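The Drawer of Plastic Bits, and What Comes After It
By Nosipho Lekota

Everyone has the drawer. Mine is second from the bottom, sticks a little, and for most of August it would not close at all. Lids with no tub. A hinge. Something white with a clip on the end that I have moved through two apartments and never once used.

So when I heard that Dilruba Matubbar was running a part-matching table in Gruvholm, in the old Brolladon paint store, I put the whole drawer in a shopping bag and got on the bus. Sunday, 10 in the morning. Line out the door already.

The idea is simple enough. You bring in household plastic with a piece gone, or the piece with the household thing gone. Matubbar has shelves. She finds the match or she doesn't. Costs 4 dollars if she does, and you can leave your orphans behind for free.

She started with one salad spinner. Hers, lid cracked, no replacement sold anywhere. She found the same model at a yard sale with a good lid and a split basket, and that was that. Now there are nearly 600 bins, all labeled by what the part does. Turns. Clips. Holds. Pours. She tried sorting by maker at first and gave up in a week, half of this stuff has no name on it anywhere you can read.

"People come in and say it's from a blender," she told me, tipping my bag onto the counter. "Then I look and it's off a humidifer. So I don't ask what it's from anymore. I ask what it did."

My bag, then. Two lids went straight to Pours. The hinge was a freezer basket hinge, which I would have sworn it wasn't. The white thing with the clip she turned over three or four times, put down, picked up again. Back to it later, she said. We did not get back to it.

What surprised me was the noise. Plastic is loud. A bin of knobs being tipped out sounds like a hailstorm on a car roof, and there were three people doing it at once, plus a boy whose job seemed to be snapping lids on and off to see which ones still snapped. Good ones to the left. Bad ones in a sack for Pundov, the recycler across the canal, who takes the sack on Mondays if it's clean and sends it back if it isn't.

Clean is the big rule. Kitchen plastic holds on to grease in the ribs and corners, and the cloudy see-through kind is worst for it. Matubbar uses warm water, dish soap, an old toothbrush. Ten minutes soaking, then the brush, then upside down on a towel. Never the dishwasher for an old part. She has seen a perfectly good spinner lid come out shaped like a potato chip.

The other rule is light. She reads the tiny raised markings molded into a part by holding it low and sideways near a lamp, so the letters throw a shadow. Straight on you get nothing. I tried it at home that night with a flashlight and read the bottom of my colander for the first time in 11 years. It said the size. Fine.

Colors are their own headache. White isn't white. There's cream, there's gray-white, there's the white that went yellow on top of somebody's fridge. Most customers don't care if the match is off by a shade but some really do, and she keeps a window shelf just for them, everything laid out in daylight. Light blue is easier and for some reason it's what people get attached to. Light blue bowls, mostly. Pale plastic next to dark gray next to that one blue, and you've got half the kitchens I grew up visiting. 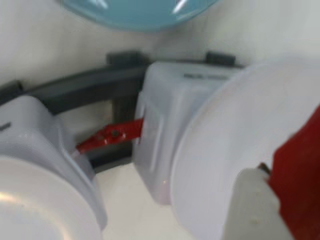 How do you know if an old plastic bowl is still worth keeping?
Run a fingertip around the inside. If it's smooth, keep it. If it feels chalky or sticky, or you find a crack, stop using it for food and let it hold clothespins.

That's Matubbar's test anyway, and she does it fast, eyes on the next person in line. She got through 35 customers before lunch. I left her to it and went to look at the bins.

Turns is the best one. Dials and cranks and wheels, all mixed up, some very small. A man next to me was looking for the foot of a dish rack and had wandered over by mistake, and he stayed maybe twenty minutes just going through it. Bought a crank. Had no idea what for.

I came home with a lid for the butter tub, a rubber foot and, yes, the white thing with the clip, which got handed back to me at the door. The drawer closes now. Only just, and you have to push the whisk down first.

The table is open Sundays until 3, side entrance. Bring the broken half too, she can't match from a photo and wil tell you so.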